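Give the planner a diary

I have come round to the view that the most exciting software in robot cloth handling is the dullest to look at. It's the log viewer. At Clasby we spent most of June on folding, and the biggest jump in our results came when Fadwa El Sherbiny rewrote the tool that shows us why the planner chose a given grasp.

Before that we had 683 runs on disk and a habit of arguing from memory. One of us would blame the perception model, another would blame the arm controller, and off we went retuning gains until tea time.

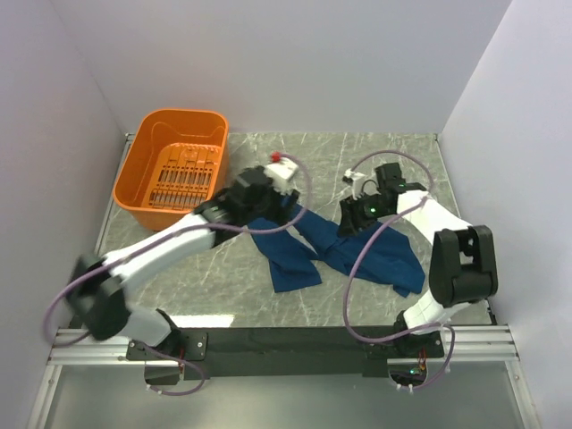
Fadwa's viewer puts every candidate grasp on one timeline, with its score and the joint commands that followed. In 147 of those runs the planner had found a good corner and then thrown it away, as a stale depth reading arrived late and outranked it. A timing bug! We had been ready to train a whole new network.

A-yeong Seo disagrees with me here, and fairly. She thinks a bigger model would have soaked up the delay by itself. Perhaps, but I'd still want to know the delay was there – and the fix was 50 lines. 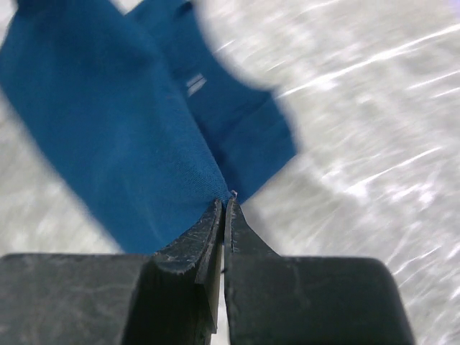
Should a small team build this sort of tool before it has a planner that works? I would start it in the same week, even if all it does at first is print scores next to timestamps.

Ours did little more than that to begin with, and I already can't imagine going back.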